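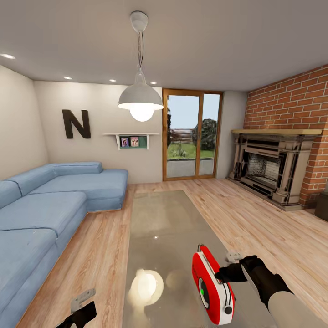 Reading a Room: Light, Seating and Where People End Up
Course handout for week 2, Home Interiors for Beginners
Marnetby Evening Classes
November 1, 2023

Welcome back, everyone, and thank you for the floor plans you sent in (I have gone through all of them and they are lovely, even the one on the back of a seed packet). Tonight we leave the tape measure in the drawer for a while and talk about how people use a living room once the furniture is in it. Please keep this handout with your first one, as we will come back to both when we start the Pandcombe project in May.

1. Layers of light

You will hear designers talk about ambient, task and accent lighting, and I would like you to get comfortable with those words early on. Ambient light is the general light that lets you cross the room without bumping your shins. Task light falls where you are doing something, such as reading, sewing or paying the bills. Accent light is there for the pleasure of it, to pick out a painting or a plant or a nice bit of brickwork.

Most homes have plenty of the first kind and hardly any of the second. People fit a good bright ceiling light, switch it on at dusk, and then wonder why they are squinting at their book with their own shadow across the page! Before you buy anything, sit in every seat in your room after dark with a newspaper and see which ones you can read in. Write it down on your plan with a small cross or a check mark.

2. The big seat

In nearly every living room one piece of furniture settles the question of where everything else can go, and nearly always it is the sofa. Choose its spot first. Think about the door you come in by, the window you like to look out of, and the path people take to the kitchen, and try to leave that path clear from end to end.

A corner sofa holds a lot of people but it does ask for a commitment, because once the long side is against one wall you have more or less chosen your layout for the next ten years. The chaise end is the part to think hardest about. It is wonderful to stretch out on and it can also stick out into the walkway. 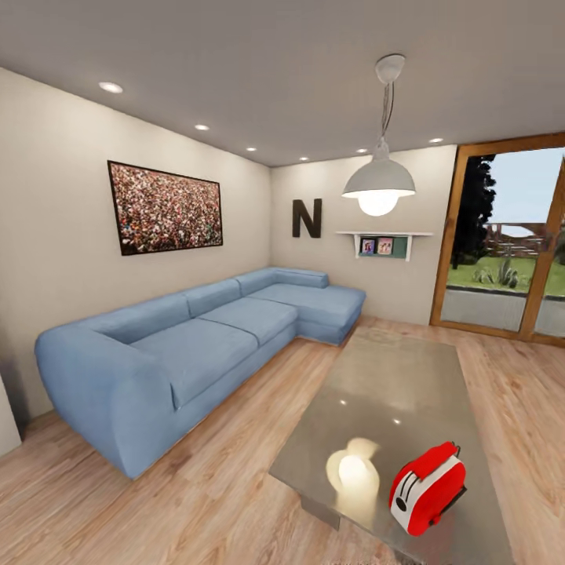 Fig. 1. L-shaped sectional in light blue, with the chaise turned toward the middle of the room.

When you try this at home, lay newspaper or an old sheet on the floor in the shape of the sofa you have in mind and live with it for a weekend. I did this with my own front room and gave up on the larger size by lunchtime.

3. Pictures and walls

A picture over a sofa can be centered on the sofa, centered on the wall, or hung off to one side. All of these can look right, and the last one often makes a room feel more relaxed. Busy pictures with lots of small detail reward people sitting close by, so think about who will be looking and from where.

4. For next time

Read the chapter on seating in the Brennan course book, starting on page 171. Then write 300 words on one room you know well, saying where people sit first when they come in and where they never sit at all. A sketch is welcome, and it doesn't have to be neat.

If you would like to borrow fabric samples, the Canari box is on the shelf by the door. Please sign the sheet when you take one home.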